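### 4.2 Do bowls get put away?

Earlier work in the Hekdale kitchens held that metal bowls are stored inside one another as soon as they are clean. We doubt this. The claim rests on 104 diary entries, and people who keep a diary of their own tidying tend to write down the tidying they meant to do.

We went through 86 counter records collected in November and coded each bowl as nested, stacked or apart. Bowls of unlike size were often apart, as in Figure 7. A spot check of this kind has limits – it cannot tell us whether a bowl is waiting to be washed, filled or shelved, and the Queiroz coding sheet, which asks for one of the three, invites guessing. We left that column blank.

Nor do we accept that counter space explains the result. The diary study treats a clear counter as a sign of a finished job, but a bowl may stay out on a counter with plenty of room to spare. Until someone follows the same bowls over a full day, the storage claim should be read as a claim about diaries.

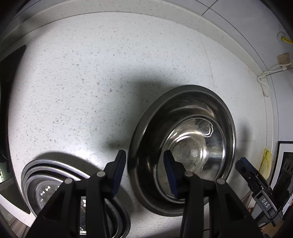
**Figure 7.** Two stainless steel bowls on a speckled countertop, coded "apart."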